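Small Containers and the Low Shelf: A Working Order

This blog has been quiet since February, when I set out the reasons for replacing the deep drawer in my workroom with open storage. Several readers wrote to request further detail on the containers themselves, and the present post is intended to answer those requests. It concerns baskets and bins of the smaller kind, the low shelf that receives them, and the order in which both are best handled. 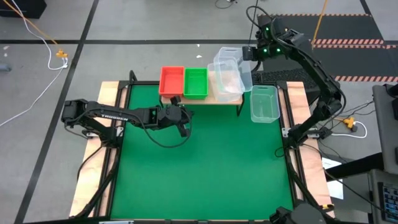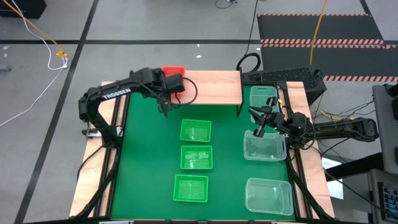
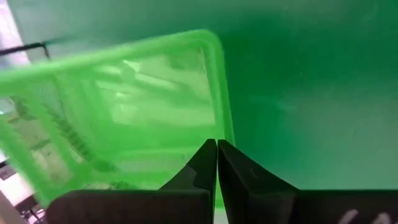

Baskets and Clear Bins

Two families of container are considered in this post: the colored plastic basket with openings in its walls, and the clear plastic bin. They are often sold on the same aisle and are commonly treated as interchangeable. In my experience they should be kept apart, at least while an arrangement is being decided.

The basket is suited to items that are recognized by type. A person who wants string goes to the green basket and does not need to see the string beforehand. Color does the work of a label, provided that the color is used consistently. I have assigned green to consumables (string, tape, glue sticks, spare blades in their sleeves) and red to anything borrowed or due to be returned. Red is used sparingly for that reason.

The clear bin is suited to items that must be identified individually. Buttons, hooks, picture hangers and furniture feet all fall into this group. It has one well-known fault. A clear bin that is half full looks untidy from across the room, and the temptation is to fill it with something unrelated. This should be resisted.

I previously used the Vostum stacking bins, which have a lip on the short side only, and I do not recommend them for this purpose. The lip catches on the bin beneath, and the upper bin comes to rest at an angle. Clear bins of any make will lean on one another if they are set down in haste, and a leaning pair takes up more of the shelf than two bins placed squarely.

The Matter of the Shelf

A low shelf on legs provides two storage levels in the space of one. The upper level is for containers in daily use. The surface in front of the shelf is for containers that are being filled, emptied or reconsidered. I regard this second area as the more important, and it should be at least as large as the shelf.

My first shelf came from a Clornis flat pack and was too deep. Containers migrated to the back and were forgotten there for the better part of a year, including one that held all of the spare keys. The replacement accepts a single row. When the row is full, the shelf is full, and a decision has to be made.

Measuring should be completed before anything is purchased. The inside clearance of my shelf is 379 millimeters, and the longest basket in the Stekano series measures 309 millimeters, so it can be turned sideways with room to spare for the hand. A reader who wrote in reply to the earlier post had bought the baskets first and then found that they could be removed only by lifting the shelf.

Procedure for a Complete Rearrangement

Clear the shelf entirely and place every container on the work surface. Partial rearrangements tend to preserve the original mistake.

Separate the containers by family. Baskets should form one column and clear bins another, with enough space between the two that a container can be picked up without disturbing its neighbor.

Empty and inspect each container. Baskets with open walls collect lint along the lower edge, and a dry pastry brush removes it. Clear bins should be wiped with a soft cloth only. Paper towels have left fine scratches on two of mine.

Return the containers one at a time, beginning at the left. Baskets go first. A clear bin is placed on the shelf only when its contents have been confirmed.

Leave at least one container off the shelf and empty. It will be needed before the month is out.

I allow nine minutes for the full procedure, exclusive of wiping.

A Note on Surfaces

Plastic slides readily on a painted or varnished top, and a basket pushed from one end will often turn as it moves. A mat reduces this considerably. Mine is a plain sheet from Kleinschmidt, cut to size at the counter. Green was the only color in stock, and I have since come to prefer it, although green baskets are slightly harder to pick out on it late in the afternoon. Readers with dim rooms may wish to choose gray.

The next post will address lids, on which I have received a good deal of correspondence.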